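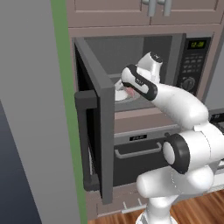 Harkel kitchen pack for the Fonditz simulator: worth it?

noel_maglaya wrote:
Evening all. I've had the trial for 3 weeks now, mostly on the microwave job, with the white arm reaching in over the plate, and I must say I'm rather taken with it. The door swings right back and there's a proper keypad and dial. Is the full pack worth 283, do we think?

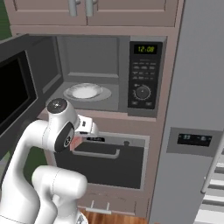 Reply 1

rosario_m wrote:
Lovely to see someone enjoying it, Noel, but I'd hold off. Nice as the oven and fridge look beside it, I ran 40 tries at the plate job and the contacts felt springy to me. The Asow pack is plainer and I trust it more.

Reply 2

arneldagdag wrote:
Sorry Rosario, can't agree! Mine settled down once I shortened the time step. My grumble is the close-up hand view, where the dark finger fills so much of the left side that you're left with floorboards and cupboards to steer by.
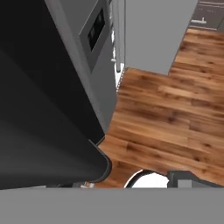
I've asked support if the mount can be shifted a little, and they were very kind about it, so I'm hopeful (and I'd still buy it again, Noel).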